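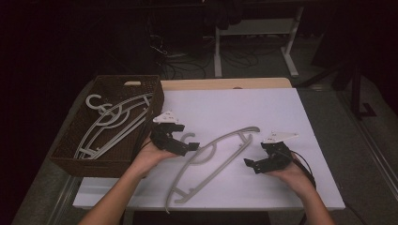
*Last changed: May, Thursday night, E.B.*

# rotano-postrace

Body language codes for post-race interviews, open water swimming. Codes only, no video. If you want the video ask Jenő, he'll probably say no, the Cirkton broadcast contract is strict.

## What's in it

- 362 interviews, finish area only (no press room, see below)
- 1,219 coded events
- one row per event
- swimmers are IDs, not names. Please don't try to match them up. It's easy, the results are public, still don't.

Interviews are capped at 90 seconds. Anything longer got cut at 90 and the rest ignored. A few good moments lost that way, oh well.

## Files

```
events.csv the codes
interviews.csv one row per interview
codebook.md read this first
recode/ second coder's pass, Thursday batch only
old/ don't use
```

`old/` is there because Palesa's script still points at it. Will go when the script gets fixed.

## Columns in events.csv

| column | what |
|---|---|
| int_id | joins to interviews.csv |
| t_on | start, ms from first word of the question |
| t_off | end, same clock |
| code | see below |
| side | L, R, B, or blank |
| conf | 1 to 3, coder's own feeling |
| coder | GK, EB, PC |

`t_on` can be negative. Swimmer reacting before the reporter starts talking. Not a bug.

Nothing under 200 ms was coded. We tried going shorter and Gyula and I couldn't agree on a single one.

## Codes

- `NECK` hand to neck or throat
- `FACE` hand to face, not counting goggles, cap or wiping water
- `LIP` lips pressed or rolled in
- `CHIN` chin up, held
- `SHR` shoulder rise, one or both
- `HEAD` head shake while saying yes, or nod while saying no
- `AWAY` torso turns off the reporter, feet stay
- `SMZ` smile, eyes not involved
- `BLK` eyes shut longer than a blink

`FACE` is the messy one. People who just swam for two hours touch their face constantly, salt, mask lines, hair. Rule: if theres visible water running or they come away with something in their fingers, don't code it. If you're wondering, don't code it. Conf 1 on `FACE` is close to useless, I'd drop those rows.

`SMZ` is next worst. Cold faces don't move right. Jenő wants it taken out completely, I want it kept with a warning, so this is the warning.

## How it was coded

Sound off first, whole interview. Then again with sound, only allowed to fix times, not add events. `HEAD` is the exception, you can't do it without hearing the answer.

Gyula did most of the Prillbridge races, Palesa did the lake ones, I did what was left. Coders saw the finish place because it's on the screen graphic. We covered the graphic with tape for a while. Then the graphic moved. So assume all three of us knew who won.

Second coding: only one batch so far, in `recode/`. Palesa redid mine blind. Agreement is good on `NECK` and `AWAY`, poor on `LIP`, bad on `SMZ`. Numbers are in the codebook, didn't want two copies going out of sync again.

## interviews.csv

`place_band` is top3 / top10 / rest / dnf. `wetsuit` is y/n. `lang` is the language of the answer. `incident` is y if anything got talked about other than the race itself: jellyfish, a boat in the way, someone kicked in the face, a missed feed, whatever. Incident interviews are a lot more animated and it's tempting to just use those. Fine, but say so.

## Known problems

- [ ] Camera is chest up on the lake races. `side` is often blank for `SHR`, and `AWAY` is partly guesswork because we can't see feet.
- [ ] Towels. A towel round the neck kills `NECK` completely. There should be a towel column. There isn't.
- [ ] int_id 118 and 119 are the same interview, two feeds. Use 118.
- [ ] Palesa's early files had times in frames. Converted, I think all of them. If you see a `t_off` smaller than `t_on` thats one I missed, tell me.
- [x] Encoding of accents in notes column (Edit fixed it, thanks)

## Please don't

Use this to say someone was lying, scared, hiding an injury etc. A hand on the neck is a hand on the neck. We got a request from a betting outfit and said no. Also not for selection, coaches have asked, same answer.

Group level stuff is ok: top3 vs rest, before and after the incident question, that kind of thing.

## Missing stuff

Press room interviews exist but they sit behind a table and half of them are holding a bottle. Different beast. Edit has started a seperate codebook under the Pálfi folder, not ready.

## Using it

Free for research and teaching. Cite the repo and say which version you pulled, the counts change. Changes to codes go through Gyula, typos and broken rows go to me.

Erzsébet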